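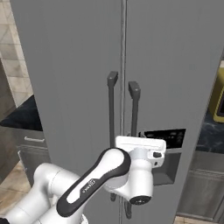
**Talk for the Noltstead residents' evening, notes for me**

- Greet people slowly. Thank Skimell for the hall.
- Start with the question: who knows the price of bread in March? Wait for hands.
- Our survey had 840 households. They wrote down all food they threw away during 9 weeks.
- Total was 3509 entries. Bread first, then salad leaves, then cooked rice.
- Explain "use by" and "best before". Speak clearly, many people mix them. (I also did, for years.)
- Story of the soup at Tandamwood. Keep it short!
- Ask them to plan only three dinners per week, not seven.
- If there is time: freezing bread in slices.
- Questions. Paper lists are by the door, I printed 100.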